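Print this story
E-mail this story
Search Site Archive Enter keywords Go

Two-armed robot gets better at handoffs by waiting its turn, Satberg lab says

SATBERG - A robot with two arms should be good at passing things to itself. Mostly they aren't. One hand lets go early, or both hang on and pull, and the part ends up on the floor.

A group at the Planine lab in Satberg says it has a fix that needs no new hardware and not much extra computing. In tests finished in July, the method got 89 percent of handoffs right on parts the robot had not been trained on. The lab's older software was run on the same parts for comparison and failed more often than it worked.

The trick, if it is one, is timing. Older software plans the two arms together as one big motion, start to finish. Small errors pile up on the way. The new method, which the lab calls Stidalum, splits the job into short stretches and makes each arm wait for a signal from the other before it goes on. The giving hand does not open until the taking hand reports a steady grip. If the grip report drops out, both arms hold still and the taking hand tries again.

Sounds obvious. The hard part was deciding what counts as steady. Motor current in the fingers turned out to be too noisy alone, so the team paired it with close-up pictures from small cameras carried at the wrists. A model trained on both makes the call several times during each pass.

Training took 6 days of recorded demonstrations, with people steering the arms by hand. The group says it threw out the demonstrations where the operator paused a long time before letting go, as the robot learned to copy the pause and then would not let go at all.

That cleanup mattered more than expected. With the slow runs left in, the scores fell and the arms sometimes locked up over the table untill someone hit stop.

All of the work was done at a round table, with two grippers coming in from different sides. Round was on purpose, according to the lab's write-up. A square table gives the cameras straight edges and corners to line up on, and the group did not want the software leaning on that.
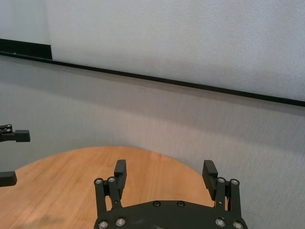
Grippers at the round wooden table used in the Satberg handoff work.

Test parts included plastic pipe fittings, short lengths of rubber hose and a set of wooden blocks. Hose was worst. It bends when the second hand closes on it, and the model reads the bend as a slip. Blocks were close to perfect.

Speed is still a problem. A pass that takes a person 2 seconds takes the robot 5, most of it spent waiting on the grip check. The lab says a smaller model would cut that down but has not tried one yet. It has also not tested anything heavy, wet or breakable.

Hughes, a parts packing firm with a plant outside Satberg, paid for a share of the work and supplied the fittings. The company said it has no date for using the method on it's lines and wants to see results with mixed bins first.

Planine plans to post the demonstration recordings and the training code Friday. The wrist camera footage will be included, minus the discarded runs, which the lab says it may release seperately.

Print this story
E-mail this story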